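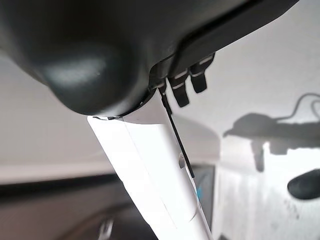 Dark plastic, a cable and three black tabs.

Cables and the drawer where they go to live

My apartment has one drawer that does not open all the way. It stops at five inches, catches on something with a plug, and makes me reach in sideways like a vet. Everyone I know has this drawer. My neighbor Montserrat Salinas has 2 of them and has started referring to the second as the annex.

I would like to speak against the drawer, and against the sentence that fills it: "You never know." I do know. I have known since October, when I pulled everything out onto the bed and found a charger for a phone I dropped in a lake, a cord with a round end that fits no hole in my home, and a gray brick labeled Namska. I have never owned anything made by Namska. I put it back.

The companies deserve some of the blame. My toothbrush came with a cord. So did my bike light, my other bike light, and a Tastby milk frother that cost less than lunch. Each has its own shape of plug, as if the makers had met in a room and promised never to agree. When I called Tastby for a replacement, a patient man told me the part was discontinued but that a new frother would include one. I now own two frothers.

Still, most of the fault is ours. We throw out good bread after a couple of days and letters from our aunts after a week, but a cord gets a pension. My friend Nandini Annamalai moved across the country with 40 pounds of books left on the curb and a full shoebox of cords in her carry-on.

I have made her a standing offer to go through it together, one cord at a time, with wine. She says she will if I bring mine. So far we have had the wine twice. The Namska brick is still in the drawer, near the back, under the thing that catches.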